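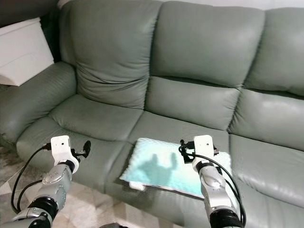
3.2 Soft furnishings in the living room

The living rooms in the Tovgate homes had fewer kinds of objects than the kitchens, but the soft items took more care to record. A cushion or throw has no fixed shape, and what counts as tidy depends on the household. Of the 318 items in the inventory, the ones most often left out of place were pillows and light blankets.

We treated the sofa as a set of zones: the seats, the back and the armrests. Each loose item was assigned to the zone that carried most of its weight. Pillows lying flat on a seat were coded apart from those propped against the back, as Kelemen's earlier coding sheet for the Radness flats had merged the two and lost a useful difference – people tend to prop a pillow when they tidy and lay it flat when they rest.

Leather sofas were kept as their own group. Residents told us that throws slide on leather, and several said they fold theirs over a seat in place of draping it along the back.
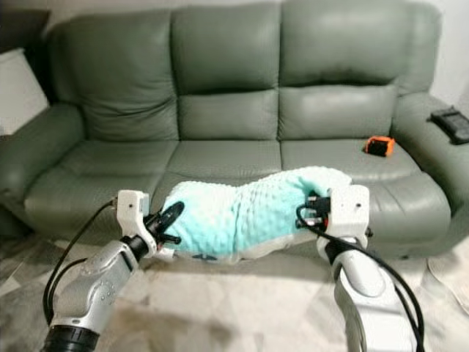 Figure 3. Blanket held at both ends in front of a three-seat leather sofa.

Small hard items were a separate matter. Armrests, especially broad flat ones, often served as side tables, and residents did not always see things left there as clutter. We coded these items as "parked" and left them out of the tidiness score. Items on the seats were scored in the usual way, whatever their size.

Two coders worked through the living room records separately. Where they disagreed, Sabbagh made the final call. Most disagreements were over blankets – a loose fold was tidy to one coder and untidy to the other – and the wording of the code was revised in January to cover this case.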